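In Defense of Painting the Ceiling Blue

I have lived in seven rentals and every one of them was the color of oatmeal. Walls, ceiling, the inside of the closets, all of it. When I finally moved to a place in Sudton where the landlord said "do what you like, just tell me first," I stood in the paint aisle for most of a morning like someone who'd been let out of somewhere.

I bought a yellow. A real one, too, the kind that looks like mustard when it's wet and like the inside of a lemon cake when it dries. My friends were very polite about it. One of them asked if it was the primer.

So let me make my case, because I've been chewing on this since September and I have opinions! We've been talked out of color by the idea of resale. You're supposed to decorate for the next person, some careful stranger who will walk through in five years and be frightened by a green hallway. I've never met this person. I'd guess they also own a green sweater and would be fine. Meanwhile you're the one eating breakfast in there.

The other thing people tell me is that they'd get tired of it. Maybe! I got tired of oatmeal in a weekend. A gallon of paint runs less than dinner for two at Burasero (and I love Burasero, orange walls, purple bathroom, always a wait), and if you hate it you can roll right over it. My apartment is 1054 square feet and I did the front room and the kitchen for under 200 dollars, brushes included, plus one drop cloth I have since ruined.

What I will grant the beige people is that color takes a bit of nerve and a bit of patience. You do have to put a sample on the wall and look at it in the morning and again with the lamps on. My first kitchen pick was a blue from the Shen rack that was gorgeous on the card and looked like a hospital corridor by dinnertime. I lived with the patch for a while, sulked, and went two shades warmer. Now it's my favorite room in the house and I find excuses to stand in it.

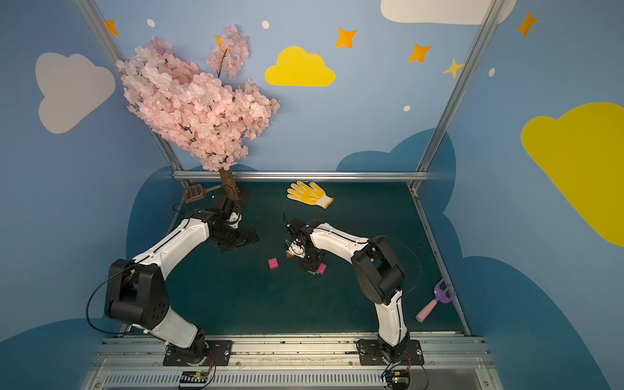

Ceilings are where I really lose people. Everybody agrees a kid's room can have a sky in it, and then somewhere past fourth grade we all decide that white is the only thing allowed over our heads. I don't see why. My plan for the bedroom is a sky blue that comes down onto the walls too, and I've been going back and forth on how far to push it. Those cartoon clouds and stars on the blue walls, with the dots thrown in and a cherry blossom tree set in front, are pretty much the full version, and I'd be lying if I said I wasn't tempted by the whole package. I'd probably stop at the clouds. Pink blossom against that blue is lovely, though, and an artificial tree doesn't drop petals on the rug, so ask me again in a month.

My neighbor over on Ereck Street says I'm going to wake up every day feeling like I'm in a preschool. I told her preschool had snacks and a nap and I'd take it. She has a cream bedroom with a cream bedspread, and she did borrow my paint deck last week and hasn't given it back, so I'm keeping an eye on her windows.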